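Home Testers Wanted: Try the Nyberg Two-Arm Helper Before It Goes on Sale

Posted May 2019

We make the Nyberg, a two-armed tabletop helper meant for small offices, classrooms, craft rooms and front desks, and we would love some company while we finish it. The arms are built, the grippers have been through three versions, and the software is at the stage where the people who wrote it have become much too used to its habits. So we are opening our tester program to folks who have never met it, and if you have read this far you may well be one of them!

Rulov is a small company. We started out making replacement grippers for other people's machines, and the Nyberg grew out of a long-running wish to have something on the bench that could do the fiddly desk jobs: pinning up a note, taking one down, putting pins back in a dish, moving cups from one end of a table to the other. Those jobs sound easy until you try to write them down for a machine. A sticky note bends. A pushpin has one good end to hold and one bad one. Our testers help us find out which of these jobs the Nyberg handles well and which ones still need a patient human close by.

What you would be doing

You would come to our workshop in Tusulari for a set of sessions, each lasting a morning or an afternoon, with a long break in the middle and lunch on us. At each session you work through a sheet of everyday tabletop jobs. For part of the time you guide the arms yourself with a pair of hand controls, and for the rest you start a job from the tablet, let the Nyberg get on with it, and write down what you think. We are looking for plain words. "It was too slow picking up the note and I wanted to do it for it" is a wonderful comment and we have received it more than once.

You will also be asked to unpack the kit, clamp the arms to a table and follow our printed setup guide, which is called Planirel (same name as the software, and yes, we are open to better ideas). We have rewritten the guide several times and would dearly like to know where you get stuck. Please don't study up beforehand.

Who we are hoping to hear from

Anyone 18 or over who is comfortable sitting or standing at a table for a couple of hours. You do not need a technical background, and if you have never touched a robot we will be especially glad to see you. Teachers, office managers, receptionists, people who sew or scrapbook, retired people with a cluttered desk and strong opinions about it, all very welcome. Left-handed testers are badly needed, as our hand controls were first laid out by right-handed people and it shows.

If you have limited grip or reach, please do apply and tell us what would make the day easier. The room is on the ground floor, there is parking by the door, and the tables can be raised or lowered.

We can't take people who work for another robot maker at the moment, or anyone who has tested for us in the past year.

The practical side

There are 52 places. Each tester attends 9 sessions, spread out to suit your calendar as best we can manage, with the last group finishing in October. You will be paid for every session you attend, including any we have to cut short, and travel within the county is covered. Testers who finish the whole set can buy a Nyberg at the tester price of $1,283 when it goes on sale. The regular price will be $3,000. There is no obligation to buy and we promise not to bring it up over lunch.

Sessions are recorded so that our engineers can go back over a job later. The consent form explains who sees the recordings and how long we keep them, and you will have it at least a week before your first visit. Take your time with it and ask us anything you like.

How to apply

Send us a short note through the contact form on the Rulov website with the word "tester" in the subject line. Tell us a little about yourself, which hand you write with, whether mornings or afternoons are better, and one small job at your own desk that you would happily hand over to somebody else. We read all of them and we answer all of them, though it can take us a couple of weeks when things get busy in the workshop.

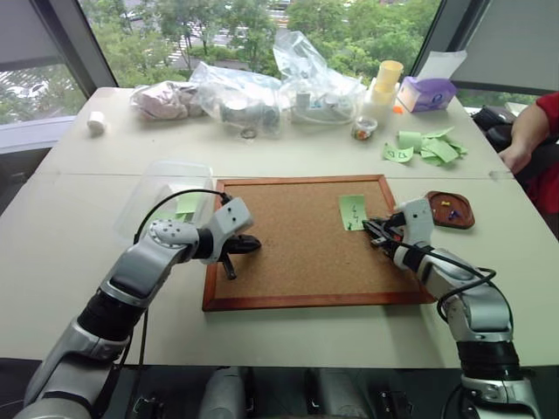

Do I need to bring my own laptop or tools to the sessions?

Everything you need is provided, including the tablet, the clamps and the printed guide. Bring reading glasses if you use them, as the print in the guide is fairly small.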